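Home | Syllabus | Notes | Labs | Forum

Week 6: who gets to move?

Hi all! Davoud Tabrizi asked me to write up the arm arbitration bit, so here goes (my own slides were a mess, sorry). The planner runs both arms off one scene graph, and every held object hangs under its gripper. In the render the donut belongs to the right hand, the pepper to the plate.

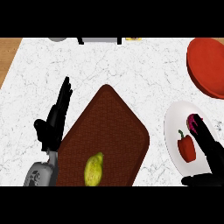

Re-parenting on release

When the fingers open, the donut has to move to a new parent, and I love how often people forget this! Read the Kenari notes, then run the checker on all 28 episodes before August.

Try writing the graph for the next view too – the plate has a different child and the lemon doesn't.
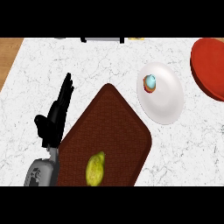 Fig. 2. Left hand in view, small item on the plate.

3 comments | 16 shares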